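Trenness Room Refit - Progress Report to the Leson Fund
Reporting period: to end of February

1. Work area
The main table is in use for the cloth and table-cleaning tasks. It has a plain white top on a metal frame and stands clear of the shelving, with side tables to left and right. The wire grid panel remains on the left side. Trial cloths are orange; light blue is held as the second colour.
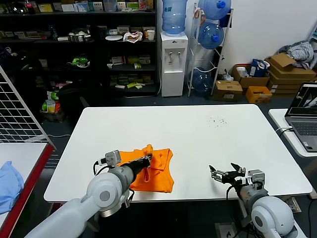

Spending on furniture and fittings stands at £1,986, within the approved line. The tall black shelving was bought second-hand from Matić and carries mixed kitchen items, boxes and packaged snacks. A sorting plan for the shelves has been drafted but not applied.

2. Cloth handling
Of 68 planned trials, 34 are complete. Each starts with the cloth bunched on the table and dry crumbs laid towards the far right. Start positions are varied by hand between trials. Two points are open: the folded size of the cloth, and whether it should be flattened before wiping.
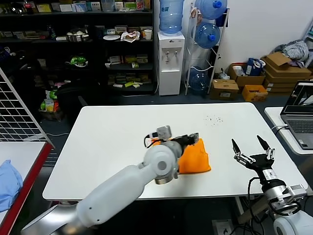

The written procedure now treats folding and wiping as separate stages, each with its own record sheet. Jitlow cloths will be used for the remaining trials - the earlier stock frayed at the hem after washing.

3. Crumb removal
Crumbs are scored by area cleared, with stragglers outside the main patch recorded separately. A plain white top gives adequate contrast for this.
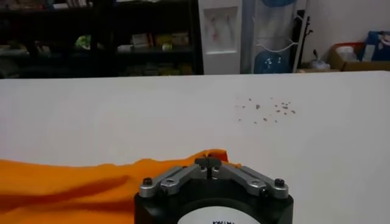 Leson asked in reply whether stragglers should count towards the cleared area at all, and would prefer one combined score in the next report. Both forms will be supplied until the method is agreed.

4. Next period
Complete the remaining trials, apply the shelf plan and settle the folded size.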